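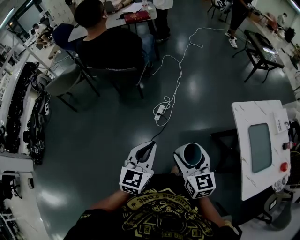 Leave the Cups Alone

July 31, 2022

Every shared workroom I have used has had a sign over the sink about cups. The wording changes and the message stays the same: wash your own, put it back, don't leave it on the table. I have written one of those signs myself. I now think the signs are wrong, or at least aimed at the wrong thing.

I rent a desk at Wollwood, a ground-floor workshop with space for 16 people. In May the members got a long message about clutter. It asked us to bring our own cups in the morning and take them home at night, and to keep the tables clear at all times. A cup left out after six would go in a box, and the box would go to a thrift store.

I can see where this comes from. A messy room is tiring. But a cup on a table is a small problem, and it solves itself. The next person who wants the table picks the cup up and moves it. It takes a few seconds, and anyone can tell what it is and where it should go.

Compare that with the floor. A power strip in the middle of a walkway stays there for months. You step over the cable on the first day, and by the second week you have stopped noticing it. Then a visitor comes in carrying something with both hands and can't see their feet. I tripped that way at my last place, Ristow, and lost a laptop screen and most of an afternoon. There was a very clean sink at Ristow.

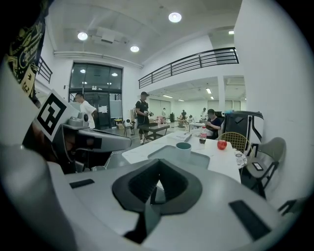 The trouble with a big open room is that it looks roomy even when it isn't. High ceilings and white walls make you feel there is space for one more stool or one more cardboard box. You have to look down to see what people walk through, and people who work in a room every day mostly look at what is in their hands.

So my first rule for a shared room would be about the floor only. Cables go along the wall. Boxes get opened the day they come and flattened the same day. Chairs go back under something. If a job needs power in the middle of the room, the strip comes out for the job and goes back after it.

My second rule would be to let the tables be tables. People eat an apple at them. They put down a book, a bottle, a set of keys. A table with nothing on it is usually a table that people have been told off about.
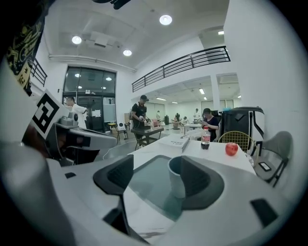 A book or stack of paper, a bottle of cola and an apple on the white table.

I would also keep the cups at the workshop. We priced this out after the May message. A set of 52 plain cups from Gera, a catering supplier, would have cost less than each of us buying a travel mug, and the leftover money would have paid for cable covers. The vote went the other way - the travel mugs won - and the cable covers were put off until next year.

People who disagree with me say that small habits lead to big ones, and that a person who rinses a cup will also coil a cable. I haven't seen it. I have seen people wipe a counter with great care and walk straight over an extension cord to hang up the cloth.

If you run a room like ours, take the sign down from the sink for a month. Put it on the wall by the outlets, and change "cup" to "cord."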